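Two new pairs of hands in the returns room

If you've been down to the returns room at Drurnutero lately you'll have noticed that bench 5 has changed a bit. I've been asked three times in the canteen whether we're all being packed off home, so I said I'd write something for the newsletter and save my voice.

First, what we do down there, for anyone upstairs who has never had the pleasure. Shops send back the boxes they couldn't sell, or the ones that got muddled, and we open them, work out what each thing is, put it on a tray or in a drawer and send it on its way. It's fiddly and it's the same forty minutes over and over. My wrists have had opinions about it for years. Since the spring we've had the Trarker bench doing a share of the small items, and four of us have been trained up to look after it.

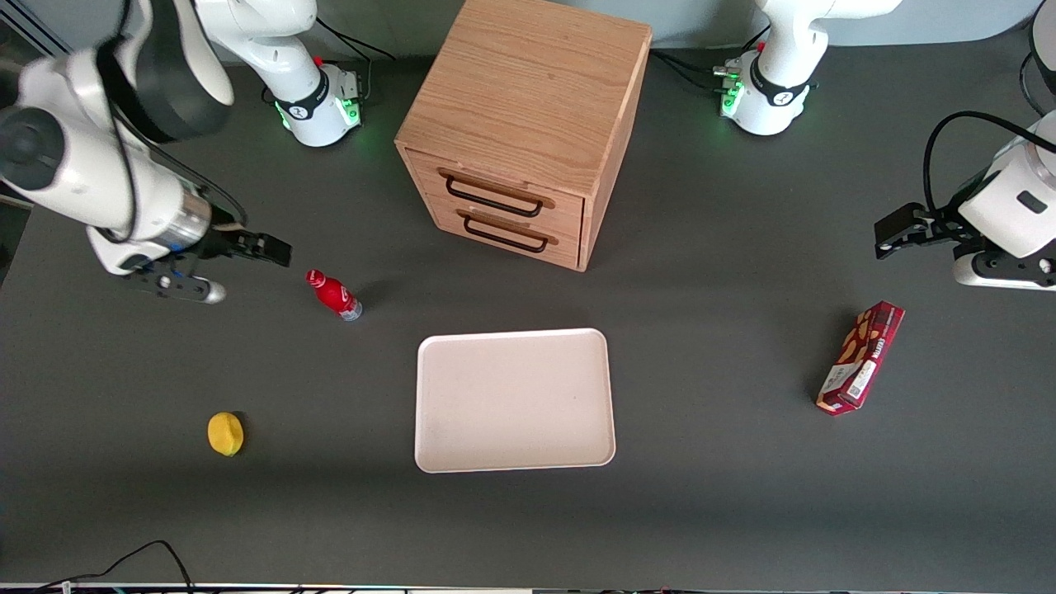 My job has changed more than I thought it would. I used to sort for a whole shift and now I sort for half of one, and the other half I'm setting out the bench, watching, and writing down what went wrong. Setting out sounds like nothing but there's a knack to it. You want a proper mix, so I'll do a red bottle on its side, a yellow lemon and a packet of biscuits at a slant, with the empty tray in the middle and the little drawer cabinet at the back between the two arms. If you line everything up neatly like a shop shelf you learn nothing, as returns never turn up like that! I've got quite fussy about my slants.

The writing down is the part I like best. Every slip goes in the log (the green book on the shelf, please don't take it away to use as a mouse mat again) and the log is up to entry 2306. Some of them are one word. Some of them are me going on a bit. When something keeps happening we ring the people at Li, who look after the software side, and they've been very decent about it, even the day I rang before nine and then again before ten.

What I didn't expect was how much of what we know is just in our fingers. Ask me how I pick up something round and I'd have told you that I pick it up. Now I've had to think about which side I come from, and how hard I squeeze, and what I do with my other hand while I'm at it. One of the old hands on lates said it was like teaching your own child to tie a shoelace, and I went home and tried to explain shoelaces to the kitchen table and couldn't do it.

Now the bit everybody asks about. No, there are no jobs going from returns. We had that in writing at the June meeting and I've pinned it up by the kettle. What has gone is the overtime on small items, and I know that matters to some people, me included. I'd got used to that money before Christmas. The union rep has asked for the training to count towards the next pay grade and we should hear in August. I'll be cross if it doesn't, because looking after the bench is a skilled job and I'd say so to anyone.

The other grumble is the noise, or the lack of it. It's quieter at that end than it used to be. We used to have four people round a bench nattering and now it's one person and a notebook, so we've moved the radio down and started taking our breaks together. It helps, though the radio only gets the one station.

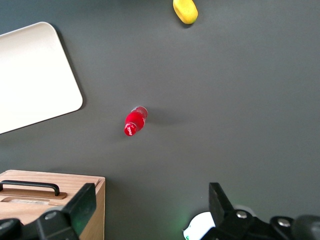 Coming down for a look

We're running short visits for anyone who'd like to see the bench, five people at a time. It takes half an hour and you can ask what you like. Lanyards off and long hair tied back please, and stay behind the yellow tape until whoever is on says you can come in. There are 83 names on the sheet already, so be patient with us.

If you fancy the training itself, the next round starts in August and there's no test to get on it. Put your name in the Tuko folder on the shared drive or catch me at break. You don't need to be good with computers. I still print my emails.

Also, whoever borrowed the good tape gun from bench 4, we'd like it back.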